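Stolletti社 訪問報告(移動ロボット導入検討)

2018年2月18日
設備検討担当

来年度の設備予算に室内用の移動ロボットを入れるかどうかを決めるため、WensideにあるStolletti社を訪ねた。同行はPaweena Wannasriさん。私が費用と設置、Wannasriさんが技術面を見るという分担で、この報告は主に私のメモから起こしている。技術面の詳しい所見は別紙にまとめてもらっているので、そちらも読んでほしい。

訪問までの経緯

昨年11月の打ち合わせで、館内の書類と小物の運搬を自動化する案が出た。その時点では台車型のロボットを買って廊下を走らせるという程度の話で、見積もりも本体価格しか取っていなかった。その後、施設側のDecha Saithongさんから、部屋の入口の段差、開いたままの扉、机の脚のあいだに入り込む危険などを先に調べてほしいと言われた。もっともな指摘だったので、本体を選ぶ前に、走行を計算機上で試せる環境を持っている会社を探すことにした。Stolletti社を選んだのは、本体のKhamphanとシミュレーション用ソフトのLavenを両方扱っていて、まとめて話が聞けるからである。

到着と受付

駅からはバスに乗った。停留所の名前が社名と関係なく、降りる場所がわかりにくい。次に行く人は運転手に先に伝えておいたほうがよい。受付で名前を書き、訪問者用の札をもらう。館内の撮影は受付横の展示までという決まりで、研究区画では資料を後で送ってもらう形になった。

案内はUrho Salminenさん。営業の所属だが、以前は現場で据え付けをしていたそうで、質問への答えが具体的だった。価格表にない費用についてもこちらから聞く前に話してくれた。

最初に見たもの

会議室ではなく、まず計算機の並んだ部屋に通された。Benvinda QuintelaさんがLavenの担当で、室内の模型を読み込んでロボットの視点から走らせるところを見せてもらった。操作の流れは単純で、部屋の形を読み込み、家具を置き、ロボットの寸法とカメラの高さを入れ、出発点と行き先を決める。あとは経路を計算させて、壁や家具に近づきすぎた箇所を記録として出す。

模型の見た目はあまりきれいではない。解像度を落として数多く走らせるのが普通の使い方だという。Quintelaさんの説明では、扉の開き方や家具の位置を少しずつ変えて同じ経路を何度も走らせるときには、一枚ずつの画質を上げるより回数を増やすほうが役に立つ。画質を上げる設定もあるが、計算機の費用がその分かかる。私たちの用途では低いほうで足りるだろうと言われた。

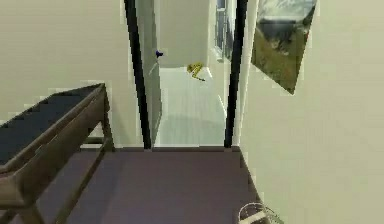

次に気になったのは、館内の模型を誰が作るのかという点である。ここは見積もりの中でいちばん幅が出やすい。図面がそろっていれば自分たちで作れるが、うちの建物は改修を重ねていて、図面と実際の壁の位置が合わない場所がある。Salminenさんによると、測量から頼む客と、図面だけ渡して後で直していく客がいて、後者は最初の請求が安いかわりに、直しの作業に社内の人手を取られるという。どちらがよいとは言われなかった。

Wannasriさんは床の扱いを細かく聞いていた。部屋と廊下で床材が変わるところは、模型の上では色が変わるだけで、実際の滑りやすさや敷居の高さは別に数値を入れないと反映されない。数値を入れなければ平らな床として計算される。Saithongさんが心配していた段差はまさにこの部分なので、施設側で敷居を測ってもらう必要がある。測る場所の一覧は私のほうで作る。

扉についても似た話があった。模型の扉は開いた状態で固定されていることが多く、閉まりかけの扉や、押すと戻ってくる扉は手作業で設定を足す。うちの倉庫側の扉は自動で閉まる型なので、ここは設定を足す前提で工数を見ておきたい。

机と椅子

脚のある家具は、上から見た図では一枚の板になってしまう。ロボットの距離センサーは低い位置についているので、天板ではなく脚と横木を見ることになる。脚のあいだを通れる隙間と判断して入り込み、上に載せた荷物が天板に当たる、という失敗が据え付け直後に多いと聞いた。対策としては、荷台の高さまで含めた寸法を入れておくことと、家具の下を進入禁止に指定することの両方を勧められた。進入禁止の指定は無料の範囲でできるが、家具を動かすたびに書き換えることになる。会議室の机は月ごとに並べ方が変わるので、最初の運用では会議室を対象から外すのが現実的だと思う。

床に置かれたかごや箱のたぐいも話題になった。金網のように細い材料でできたものは、センサーによっては見落とす。これは模型の上で試しても完全にはわからず、実機で確かめるしかないとのことだった。

実機の区画

午後は実機の区画に移り、Chang-ho Seokさんに説明を受けた。Khamphanは思っていたより背が低く、荷台は別売りである。荷台は引き出し式と棚式があり、私たちの荷物なら棚式でよい。実際に書類箱を載せて廊下を往復してもらった。曲がり角では一度止まってから向きを変える。人が横切ると止まり、いなくなってもすぐには動き出さない。待ち時間は設定で短くできるが、Seokさんは、導入直後は長めにしておいて、職員が慣れてから縮めるほうがよいと言っていた。

音は静かだった。ただし床の継ぎ目を越えるときに荷台の棚板が鳴る。図書室の前を通す経路を考えているなら、棚板に敷物を入れたほうがよい。敷物は一般の市販品で間に合うそうだ。

充電は専用の台に自分で戻る方式である。充電台は壁際に置き、前面を空けておかなければならない。空ける範囲は思ったより広く、うちの一階廊下だと掲示板の下しか場所がない。掲示板を見る人とロボットの出入りが重なるので、置き場所は施設側と相談が要る。電源は普通のコンセントでよいが、延長コードは保証の対象外になると言われた。

費用について

正式な見積書は後日届くが、その場で聞いた数字を書いておく。金額はすべて税別で、通貨はユーロである。

Lavenの利用料は1席あたり年2050ユーロ。保守と更新はこの中に含まれる。席は人ではなく計算機に付くので、同じ計算機を交代で使うなら1席で足りる。試験と運用を分けたい場合は2席を勧められた。交換用の電池は一つ963ユーロで、これは本体価格に入っていない。電池は消耗品の扱いになり、うちの規程では設備費から出せないかもしれない。経理に確認する。

本体の価格は構成によって変わるため、口頭の数字は書かない。棚式の荷台、充電台、非常停止用の送信機を含めた構成で見積もりを頼んだ。送信機は標準で付いていると思い込んでいたが、別売りだった。

納期は注文から4か月。年度末に間に合わせるには、逆算すると決裁をかなり早く回さなければならない。輸送中の保険はStolletti社の負担で、荷下ろしから先はこちらの負担になる。搬入経路の幅は本体の木箱に合わせる必要があり、裏口の扉を片方外すことになるかもしれない。

据え付けには技術者が来る。旅費は別に請求される。Salminenさんの話では、模型の準備が済んでいる客先では据え付けが短く終わり、旅費も抑えられる。逆に、現地で初めて家具の位置を測り始めるような場合は滞在が延び、その分が全部請求に載る。この点だけでも、本体より先にLavenを契約して館内の模型を作っておく意味はあると感じた。

貸し出しの可能性

買う前に借りられるかも聞いた。短期の貸し出しはあるが、荷台は選べず、台数も限られている。借りた期間の料金は、その後に購入しても値引きにならない。一方で、Lavenには試用期間があり、こちらは機能の制限なしに使える。試用中に作った模型はそのまま契約後に引き継げる。Wannasriさんはまず試用を申し込むことに賛成で、私も同じ考えである。

計算機は社内のもので動くかどうか、型番を送れば見てもらえる。古いほうの機械は描画の性能が足りないと思う。買い足す場合は別の予算枠になるので、この検討とは分けて申請したい。

気になった点

説明はどれも丁寧だったが、故障時の対応についてははっきりしない部分が残った。修理は本体を送り返す方式で、その間の代替機が出るかどうかは契約の種類による。契約の種類ごとの表をもらえると思っていたが、当日は用意がなく、後で送るとのことだった。届くまでは保守費を空欄のままにしておく。

もう一つは記録の扱いである。Khamphanはカメラの画像を一時的に保存する。保存先を館内に限ることはできるが、初期設定では外の保管場所に送る形になっている。職員や来館者が写るので、設定を変えてから動かすことを条件に入れたい。Seokさんにその場で画面を見せてもらい、切り替えができることは確認した。

予算案への反映

今回の訪問を受けて、昨年11月の案を次のように直すことを提案する。本体の購入は来年度の後半に回し、前半はLavenの試用と館内模型の作成にあてる。試用の結果を見て、席数と荷台の形を決める。電池の予備と敷物は消耗品費に移す。搬入と充電台まわりの工事は施設側の予算になるので、Saithongさんに概算を出してもらう。

模型を作る範囲は、一階の廊下、受付、書類庫、それに印刷室までとする。会議室と倉庫は初回の範囲に入れない。倉庫の扉については、工数だけ先に聞いておく。

残っている作業

Salminenさんに一階の図面を送る。改修で変わった壁には印を付けておく。敷居の測定場所の一覧を作り、Saithongさんに渡す。Wannasriさんは計算機の型番を調べてQuintelaさんに連絡する。私は経理に電池の費目を確認し、見積書が届いたら、この報告の数字と照らし合わせて差があれば書き直す。

帰りはSalminenさんに駅まで車で送ってもらった。車中で、据え付けの立ち会いには施設の鍵を持っている人が終日必要になると聞いた。人員の予定に入れておくこと。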